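Coffee Tables, Before and After Guests

Gallery by Kiều Tôn -- posted Feb 11, 2023

I don't believe in the styled coffee table. The Strand catalog wants a tray, a candle and a stack of books no one in the house has opened, and I have yet to visit a living room in Gasville where that lasted past supper. So this page is about tables as people use them, mostly low ones, mostly with something left on top.

Does a dark top hide the mess? The salesman at Gevell told me so, and he wanted $410 for the privilege. I wasn't convinced. Pale packaging shows up on black from clear across a room, and mine gets wiped more often than the old pine one ever did.

Living room, low black table

Black table, black TV, tan curtains on either side of a bright window. The matching is fine, I suppose -- but look how a small white packet and one flat package with a picture on it take over the whole top.

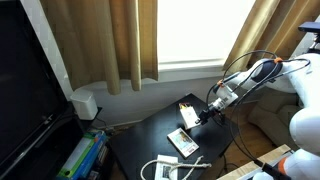
Next gallery: side tables

Fifteen of them, starting with the Grosatent nesting pair at $139. I have doubts about those too.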